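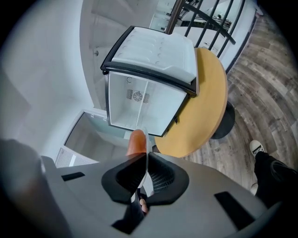 ## What Viklow spends before a robot gets to work

Kiyoshi Morikawa keeps the equipment budget at Viklow, a small company that trains robots to do kitchen chores. He started with hand-held grippers in May, and he says most of his questions from other shops are still about price.

"They want to know what the arm costs," Morikawa said. "I ask them what they're going to do with it on the first day. If there's no demonstration data, it sits."

Viklow bought 3 grippers before it priced any arm. People use them by hand on ordinary jobs, such as putting dishes and food into a mini fridge, and the recordings come back for training. The supplier, Nakajima, charges $613 for a spare set of finger pads, mount included. Morikawa budgeted for one set. He now orders two at a time.

"Pads wear. I had them down as a one-time purchase, and that was my mistake," he said. "Put them on the same line as printer paper."

The props cost less than he expected. A compact fridge, a few dishes and some pieces of food make up a full task. Storage cost more. He planned for one drive a month and went over that in the first 28 days.

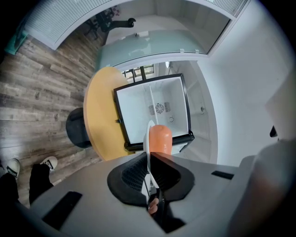

*Photo: Viklow / K. Morikawa*

Delivery times are the other problem. The arm he wants, the Sollirura, was quoted at 101 days from deposit. Morikawa paid the deposit out of this year's money and moved the balance to next year's, along with the table mount and a service plan he hasn't decided on.

"The service plan is where I go back and forth," he said. "Grorncombe offered one with a loaner arm. Without the loaner I wouldn't pay for it."

Asked what he would cut if the budget came in short, he named the second arm, then the larger workstation. He would keep the hours set aside for people to practice with the grippers.

"You can borrow a computer," he said. "Practice time has to be in the plan or it gets taken for something else."

His next order goes to Nakajima after the holidays: two sets of pads and a spare gripper body.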